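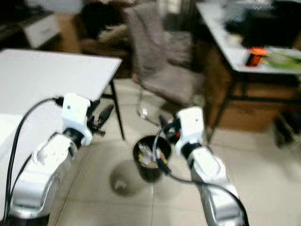
Small round wastebasket in black, floor-standing.

Wastebasket

A wastebasket (also waste paper basket, waste bin, office bin, or just "the bin") is a small open container for dry rubbish, kept indoors. Usually beside or under a desk. Bedrooms and bathrooms too. Not to be confused with the kitchen bin, which normally has a lid, or the wheelie bin, which lives outside and gets collected by council.

Name

Early ones were real baskets. Willow, cane, sometimes rush. The name stuck after the material changed. In Australia "waste paper basket" is the older form and still turns up in school stationery lists, though most people say bin. Canadian usage leans to garbage can or wastebasket. "Trash can" is understood everywhere but considered American.

History

Paper was dear for a long time and scraps got reused, so there wasn't much call for a container to throw it in. Cheap wood-pulp paper changed that in the nineteenth century. Offices filled up with letters, drafts, envelopes. Clerks needed somewhere to put the lot.

Wicker was light but let pencil shavings and ash through the gaps. Lining it with newspaper helped a bit. Metal bins took over in many offices, partly because of smoking: a lit match in a wicker basket was a real hazard. Moulded plastic came in after the Second World War and is now the most common sort. Cheap, doesn't rust, easy to rinse.

The Ceklow bin

A regional example. Ceklow was a small pressed-metal works in the town of Faulkner, making buckets and feed scoops, then office bins from sheet offcuts. Two sizes, the Trella and the taller Iren. The Trella had a rolled rim and 9 punched holes near the base, purpose disputed. Some say ventilation, others say they were only for hanging the bins on a paint line. An order of 918 went to schools in the district, the works' largest. Staff peaked at 43. Production of the Iren stopped first; it tipped over too easily when empty.

Delwyn Bright's catalogue of the firm's output lists 452 surviving bins, most of them Trellas, many repainted. Green is the usual original colour. Grey ones are later.

Shape and size

Round, oval, square or rectangular. Round bins are easiest to mould and have no corners to clean. Rectangular ones sit flush against a wall or desk leg. Most taper toward the bottom so they can be stacked for shipping, a feature that also makes them a bit less stable. Wider bases are sold for homes with pets.

Open tops are standard for paper. Swing lids and pedal lids are more common in bathrooms.

Liners

Plastic liners are optional for dry waste. Many workplaces dropped them to cut down on plastic, and some got rid of desk bins altogther in favour of shared bins in the hallway, sorted into paper, organics and landfill. Reactions mixed. Cleaning rounds are shorter, but staff have to walk further to throw out a tissue.

In computing

The wastebasket was borrowed as an icon for deleted files. Names vary by system and by language setting: Trash, Bin, Wastebasket, Recycle Bin. Files generaly stay there until it is emptied.

See also

Litter bin
Paper recycling
Pedal bin
Umbrella stand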